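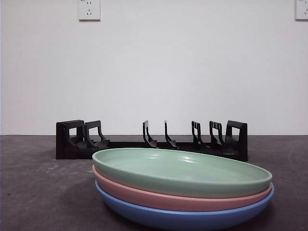
# Capítulo 9. Glaucoma primario de ángulo abierto

El glaucoma primario de ángulo abierto es una neuropatía óptica crónica y progresiva, con pérdida de células ganglionares de la retina y defectos campimétricos correspondientes. El ángulo iridocorneal permanece abierto en la gonioscopia. La presión intraocular elevada es el principal factor de riesgo modificable, pero no forma parte de la definición: existen pacientes con daño característico y cifras dentro del intervalo estadístico normal.

## 9.1 Dinámica del humor acuoso

El humor acuoso se produce en los procesos ciliares, pasa a la cámara anterior a través de la pupila y abandona el ojo por dos vías:

- vía trabecular, hacia el canal de Schlemm y las venas epiesclerales;
- vía uveoescleral, a través del músculo ciliar.

En estado estacionario, la relación se expresa mediante la ecuación de Goldmann modificada:

**PIO = (F − U) / C + PVE**

donde *F* es la tasa de producción, *U* el flujo uveoescleral, *C* la facilidad de salida trabecular y *PVE* la presión venosa epiescleral. En esta forma de glaucoma, la alteración predominante es la reducción de *C*. La tonometría de aplanación y sus fuentes de error se tratan en el apartado 9.2.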